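Skollside Building Users Group
Minutes of the April meeting, ground floor meeting room, 4:30 p.m.

Present: representatives of Eltden, Rodeck and Tseng; building management. Apologies received from the second-floor tenants.

1. Minutes of the previous meeting
Accepted with one correction. Under item 4, "supply valve" should read "return valve".

2. Water consumption
Building management reported metered use of 361 cubic meters for the quarter, against 394 for the same quarter last year. The meter was read at the street side both times. The drop is attributed mainly to the replacement of the flush valves on the first floor. Eltden asked whether the cooling plant is on the same meter. It is - a submeter has been priced but not ordered.
Action: building management to circulate the submeter quote.

3. Restroom drains
Slow drainage persists on the north stack. Rodeck's contractor ran a camera from the cleanout and found scale at the second bend, with paper towel caught on it. Jetting was approved, to be done outside working hours. Tenants are to be given two days' notice, as the north restrooms will be closed overnight.
Tseng proposed removing the paper towel dispensers next to the stalls and leaving only those by the sinks. Agreed.

4. Restroom supplies
The current supply contract ends in June. Two options were considered: jumbo rolls in locked dispensers, or standard rolls with spares kept on open shelving. Rodeck favors standard rolls, as the existing holders can stay in place. Eltden raised the matter of damp on the lower floors and asked that spares stay wrapped until needed. Cost per case to be compared before a decision.

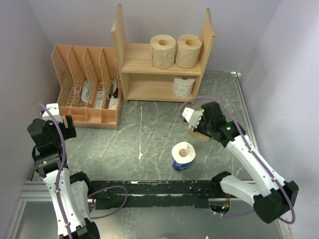 Item 4: toilet paper rolls on a two-tier shelf, wrapped roll in the lower compartment.

Action: Tseng to obtain prices for both options, delivery included.

5. Ventilation
Extract fan 2 was measured at 58 liters per second, below the design figure. Belt and filter to be changed, then the fan remeasured. If the reading does not improve, the duct run above the corridor ceiling will be opened.

6. Other business
Eltden reported that the bicycle store door closer is out of adjustment. Building management will attend to it.

Meeting closed 5:40 p.m. Next meeting in July, same room.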